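Folding and Stacking of Household Clothing on a Bed Surface
Final project report, Domestic Textiles module
Submitted 9/30/23

1. Purpose

The project compared two ways of folding a mixed load of clean clothing when the only flat surface available is a made bed. Most guidance on folding assumes a table. In the student flats at Delwood there is no table large enough for a pair of trousers laid out at full length, and the bed is used instead. The report sets out how the work was done, what was measured and where the method fell short.

2. Materials

The test load consisted of 21 garments: shirts, trousers, jumpers and T-shirts in adult sizes. Its dry weight was 2,492 g, taken on a kitchen scale before the first trial. Underwear and socks were left out, as they are rarely stacked. The same load was used throughout and was not washed again between trials.

The bedspread was left on the bed for all trials. It is white and quilted in a diamond pattern, with wide stripes in a muted pink-brown that cross to form a large plaid. The stripes turned out to be useful as a guide for lining up hems. The quilting was less helpful. Thin cotton settled into the stitched lines and had to be smoothed a second time before the first fold.

3. Method

Two folds were tested. The first, called the Pultel fold in our notes after the flat block where it was first tried, brings the garment to a third of its width and then halves it twice. The second, the Sandu fold, halves the garment lengthways and then folds it in three from the hem. Both give a roughly rectangular packet.

Each trial followed the same order. The load was placed at the foot of the bed. One garment at a time was laid flat, smoothed by hand from the centre outwards, folded, and added to a stack near the head of the bed. Trousers were folded first because they make the firmest base. Time was taken from the moment the first garment was picked up to the moment the last was put down. Stack height was read with a rule held upright against a book resting on top.

Sixteen trials were planned and 16 were completed, eight for each fold. All took place in June in the same bedroom, with the curtains open and the ceiling light off.

4. Results

The Pultel fold was quicker in most trials. The difference came almost entirely from the shirts – the Sandu fold needs the sleeves to be tucked before the first crease, and this step was often repeated. For trousers there was no clear difference between the two.

The Sandu fold gave a lower and more even stack. Packets made with the Pultel fold were thicker at one edge, so the stack leaned unless every second garment was turned round. On the soft surface of the bed the lean grew as the stack got taller, and 3 stacks fell over before they could be measured. Those trials were timed but have no height reading.

Dark garments were easier to square up than light ones. Against the white bedspread the outline of a black item could be seen at once, and a fold that was out of line was put right before the next step. White T-shirts were harder to judge and were refolded more often.

5. Sources of error

The mattress gives under the hand, so smoothing pressure was not constant. The person folding also became faster over the series, and the order of the two folds was alternated to limit this effect, though it will not have removed it. Height readings depend on the weight of the book, which was not recorded.

6. Further work

The trials should be repeated on a hard board laid over the bed. A board of suitable size was available from the Fliltov store room but arrived after the series had ended. It would also be worth testing the load in two smaller stacks – the height problem may then disappear for both folds.

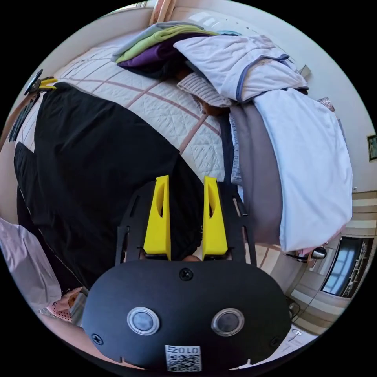
Figure 1. Bed surface with a black item laid out and folded clothes stacked near the top.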